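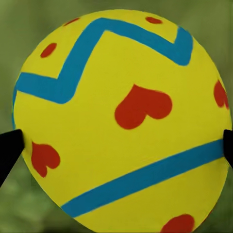

Section 4: Setting up the Tirnow garden irrigation timer

Read this section with the timer in one hand and the tap within sight. The Tirnow is a simple machine with strong opinions, and most of them concern washers.

Before you start

You will need an outdoor tap with a threaded spout, a garden hose, two AA batteries and the small bag of washers that fell out when you opened the box. If you did not see it fall out, look under the box. Rechargeable batteries will run the display quite happily and then fail to open the valve, so use alkaline ones.

Fitting the timer to the tap

1. Turn the tap off. Fully off, including the last quarter turn that everyone saves for later.

2. Unscrew any old connector. If it has been there since the house was built, a cloth and some patience will do more than pliers.

3. Push the thick black washer into the collar of the timer until it lies flat. The thin washer is for the hose end. They are easy to swap and you will know if you have.

4. Screw the collar on by hand. Stop when it is firm.

Caution: Do not use a spanner. The collar is plastic, and the Nastoline spare parts desk already sells a great many collars.

5. Attach the hose to the outlet and open the tap. A few drips at the collar are normal for the first 20 seconds. A fine spray up the sleeve is washer trouble. Go back to step 3.

Setting the clock

6. Press and hold SET until the hours flash. The clock runs on 24 hours, so seven in the evening is 19:00. Customers who choose 7:00 and wonder why the lawn is wet at breakfast are in good company.

7. Turn the dial to the right hour and press SET. Do the same for the minutes, then the day.

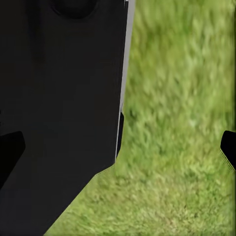 8. If you take longer than 40 seconds over any of this, the display goes back to the start without a word. Nothing is broken. Begin again at step 6.

Making a watering plan

The timer holds up to 4 programs. Most gardens need one. Pots and hanging baskets may want a second, and anybody using all four probably has tomatoes.

9. Press PROG. Choose a start time, then a running time. The shortest is 5 minutes.

10. Choose the days. A small drop appears over each day that will be watered. To skip Wednesday, turn the dial until its drop goes away.

11. Press SET to save. The timer beeps once. Two beeps mean it has saved nothing and would like you to check that two programs don't overlap.

Note: Early morning is the best time for grass. Midday is the best time for watching water vanish into the air.

Watering by hand

12. Press MANUAL to open the valve at once. Press it again to close it. If you forget, the valve closes by itself after 20 minutes – long enough for a dry border and far too long for a window box.

Caution: The valve only works with the tap left open. Turning the tap off at night from habit will produce a very well kept timetable and a dead lawn.

Winter

Take the timer off before the first frost, tip the water out and take out the batteries. Store it indoors, somewhere you will remember in spring. Frost damage is not covered by the guarantee, however politely the letter is written.

For cleaning the filter, see Section 5.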